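Fodatdale is an unincorporated community whose population has never been settled to everyone's satisfaction. The figure usually quoted is 3340 residents, though the source of that number is unclear and it has been copied from one directory to another. 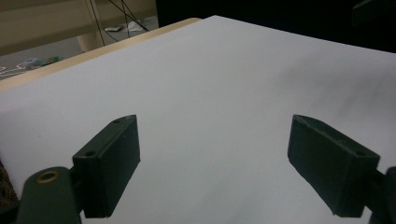
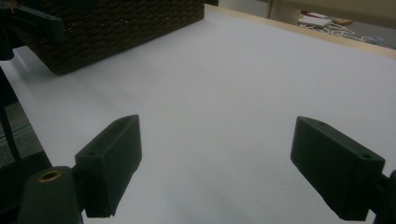

Flat white surface between two dark green gripper fingers, two views.

Population

A household survey led by Marisol Montoya arrived at 2713 residents. Her count left out the trailer lots along Bedoya Road, which may explain part of the gap but probably not all of it. A claim of 4000, repeated in older brochures, seems to include the neighboring settlement of Drenholm and should be treated with caution.

Density and age

Density figures vary with the boundary used, and no two maps agree on the northern edge. Girish Kanaujia has argued that the supposed aging of the community rests on a sample of 10 households. No later survey has tested the claim.

Name

The name is said to come from an early landowner. No deed supports this.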